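Ikville Recipe Box

A plain text collection of 1,726 home recipes, typed up from the card files of the Ikville cooking club. Shiuli Wickramasinghe did most of the typing. Otakar Matoušek did most of the arguing over what counts as a soup.

What's in it

One file per recipe, sorted into 11 folders. Each file has a title, a yield, the ingredients and the steps. Weights are in grams where the cook gave a weight, and "a good bit" where the cook did not — we left those alone.
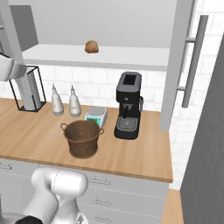
Oven temperatures are in Fahrenheit, apart from 35 cards that just say "hot." The folder called misc holds pickles, dog biscuits and one method for unsticking a drawer.

Known problems

Duplicates. There are 10 versions of the same lemon cake, each marked "the original."
Missing steps. Some cards stop at "then bake as usual."
Spelling. Zucchini appears in forms we had not thought possible.

Fixes

Send corrections to Simão Guerreiro with the file name in the subject line. Please don't send another lemon cake.

License

Free to copy, cook from and print. Last updated February 6, 2021.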